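Shared Studio: Common Questions
Last updated 3/8/23

Who can use the space?
Anyone with a day pass or a monthly desk. Day passes are sold at the Godero desk on the ground floor until 4 p.m.

Can I move the chairs?
Yes. The black mesh chairs have wheels and can go anywhere on the main floor. Put them back at a table when you leave – they block the path to the shelves otherwise.

Are the shelves for storage?
Only for the day. The open cubbies are not locked and get cleared every night. Things left behind are kept for 20 days. Longer storage is $50 a month, ask Tracey Pickering.

Can I have packages sent here?
Yes, with your name and desk number on the label. We don't sign for anything that needs a forklift.

Where do I wash up?
At the sink with the black faucet. It's a single lever. Rinse the basin after coffee or paint, and keep food scraps out of the drain.

Who refills the soap?
We do, on Mondays and Thursdays. If it runs out sooner, write to Abilio Cuesta.

Is the mezzanine open?
Not to day pass holders. Monthly members can book it for up to two hours.

What about bottles and cups on the counter?
Take them with you. Anything still on the counter at closing goes in the trash or recycling.

Main floor and sink:

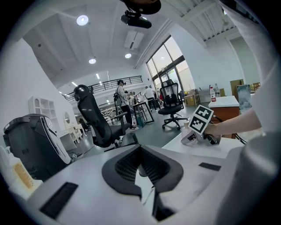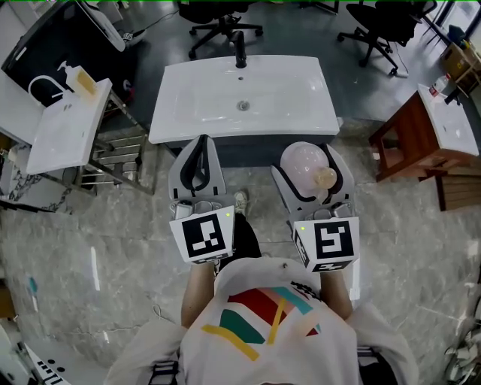 Comments (1)
Wayne Arsenault: Could you add something about the sink at lunchtime? I had a desk all through July and there was a line most days from noon on. Also the Thursday soap refill was skipped twice. Otherwise no complaints, and the cubby rule is clearer than it used to be.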